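Short Courses > Household and Community > Packaging and the Home > Session 4 notes

Session 4: What we wrap our food in, and where it goes afterwards

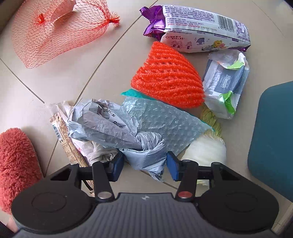

Before you read on

These notes go with the fourth session and are meant to be read at your own pace, with a cup of something if you like. If you missed the session, don't worry a bit, you should be able to follow everything from the page, though I'd have a quick look back at the Session 3 handout on glass and tins first. I have kept the chemistry very light. Those of you who asked for more of it will find a longer sheet in the course folder, and you are very welcome to it!

A net bag and a printed snack packet are both ordinary things to have about the house, and between them they cover most of what we need to talk about this time: packaging that lets the air in, and packaging that works hard to keep it out.

1. Why we wrap food at all

It is easy to come to this subject feeling cross about packaging, and I quite understand, I feel it myself when I'm unpacking the shopping. But it does help to begin with what the wrapping is for. Food spoils in different ways. Some of it dries out, some of it goes soft by taking in water from the air, some of it goes mouldy, and fatty foods go stale as the oils in them react with oxygen (that flat, slightly painty taste you get from old nuts is just this). A wrapper is usually chosen with one or two of these in mind, and a wrapper that is good for one food can be quite hopeless for another.

Think of a crisp biscuit and an onion. The biscuit wants to be kept away from damp air. The onion is still alive, in its quiet way, and goes on breathing in the cupboard, giving off moisture as it does. Seal it up tightly and that moisture has nowhere to go, and you will find mould on it far sooner than you'd like.

2. Packaging that breathes

Netting is used for onions, citrus fruit, garlic, shellfish and all sorts besides. The older kind was knotted or woven from plant fibres such as cotton or jute. Most of what we meet in shops now is made from plastic, commonly polyethylene or polypropylene, drawn out into thin strands. It weighs very little and it is surprisingly strong for its weight, and you can see what you are buying.

The trouble comes later on. Netting is awkward at sorting plants, where it can wind itself round the turning parts of the machinery, and many councils ask for it to be kept out of the household recycling altogether. Labels and clips made from other materials make things harder still. Do check your own local rules before you decide what to do with yours, as they vary a good deal from one place to the next.

Loose netting also needs a thought for wildlife. If you put it out in the general rubbish, snip it open first so that the loops are broken.

3. Packaging that seals

The wrappers used for crisps, biscuits and sweets are often made of several layers. One layer takes the print, another keeps out moisture or oxygen, and the innermost one melts a little under heat so that the packet can be closed. Some have a very thin coating of aluminium as well, which keeps out light. Each layer may be thinner than a hair, and once they are bonded together they are very hard to part again.

I would like you to hold on to this point, because it comes back in Session 6. A layered film can use far less material than a tin or a jar and still do its job very well. It is also much harder to recycle than either of them. People who care about this subject come down on different sides, and I have changed my own mind more than once over the years.

4. The Skikside survey

We spent a fair part of the session on the Skikside household survey, so here are the main figures again for anyone who was scribbling too fast. Households kept every piece of food packaging for 8 weeks and sorted it into rigid and flexible items. The final tally was 3,511 pieces, of which 2,916 were flexible: films, bags, sachets, nets and so on. Only 189 of the flexible pieces carried a label saying that they could go in the kerbside collection.

Please be a little careful with these numbers. They count pieces and say nothing of weight, so a sweet wrapper counts just as much as a large bread bag. The households had also offered to take part, and people who offer to save their rubbish for weeks on end may not shop quite as their neighbours do.

5. Reading for next time

Björklund, chapters 3 and 4, on shelf life. Chapter 3 is rather dry but it is short.
The Govine leaflet on storing vegetables, both sides.
The Tudine case study, first half only. We shall do the rest together.

6. A small task

Choose one food you buy regularly and write half a page on its packaging. What is the food being protected from? Could it be sold with less wrapping, and what might go wrong if it were? Would the answer be the same in October as it is in the height of summer? Rough notes are perfectly all right, and so are drawings. If you get stuck, try bread, as there is a great deal to say about bread.

Notes last revised Jun 2, 2025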